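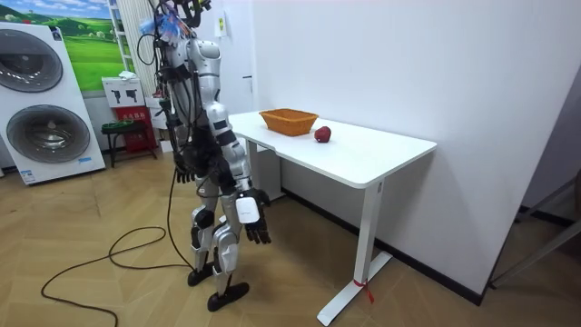 Search the newsletter Enter keyword Go

Plant Less Zucchini: A Spring Appeal

4/15/25

Print this article | E-mail to a friend

It's seed-buying time in Clukalen, and I would like to catch a few of you before you get to the register.

Last year my household put in seven zucchini plants. There are two of us. One of us doesn't like zucchini. I'm not going to say which one, but he's the one who bought the plants, and he bought them at Kamath Hardware in a mood I can only call generous. They were small then. They sat in their little pots looking like they could use a friend.

By August we were picking every morning and again after supper, and there was always one we'd missed, lying under the leaves like a parked canoe. We ate it fried, grated, stuffed, and hidden in a chocolate cake that fooled no one. We left bags on porches the length of Ollov Street. Some of those bags came back. One came back with an extra zucchini in it that wasn't ours, a long striped thing, and I still have my suspicions.

The trouble with zucchini is that the people most able to take it off your hands are the people who also grow it. Anyone with a yard has already got plenty. Anyone without a yard learned years ago not to make eye contact over a fence after the Fourth of July. I used to think the folks in the apartments behind the post office were shy.

The seed packets don't help. Mine said to allow three feet between plants, and I took that as the opinion of someone with a bigger yard than mine. It was good advice. By midsummer I couldn't find the hose. The packet also promised "abundant harvests," which in any other line of work would be printed in red with a phone number to call.

So here's my plan for this year, for what it's worth. One plant. If it dies, I'll accept that as a message. The space left over goes to things people are glad to get - green beans, basil, those small yellow tomatoes that never make it as far as the kitchen. I've tried to talk my husband into onions, too. He says nobody ever got excited about an onion. I told him that was the appeal.

I brought all this up at the swap meeting, expecting some agreement, and found that I'd wandered into a room full of zucchini people.
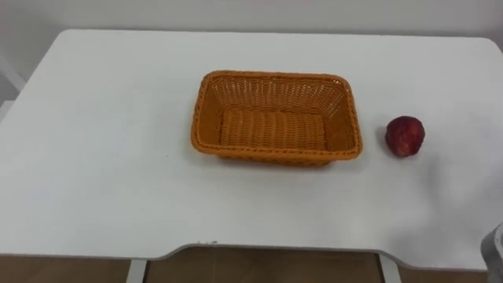
Balakrishnan Pinto said the fault was mine for picking them big. Take them at the length of your hand, he said, flowers still on if you can manage it, and you'll never have enough to go around. He also said he had a bread recipe that uses three cups at a time and freezes well, and that he'd be happy to bring me a loaf. I said thank you. I already have loaves. I have a freezer I can't open without bracing a knee against it.

Mathis Roussel thought we should sell the extra at the end of the drive, 50 cents each, with a coffee can for the money. We tried something like that two summers ago, free for the taking, and woke up to find more on the stand than we'd put out. I don't know what charging for them would do. Possibly somebody would leave us change.

Anyway, I was outvoted, and the swap table will be taking zucchini again this summer. You can bring it the same mornings as everything else. Please put your name on the bag, so we know whose porch to visit if it's still there at noon.

Seedlings are wanted in the meantime, especially peppers and anything that will put up with shade. Labels would be a kindness. Last spring I took home what I was told was cucumber.

It was not cucumber.

Print this article | E-mail to a friend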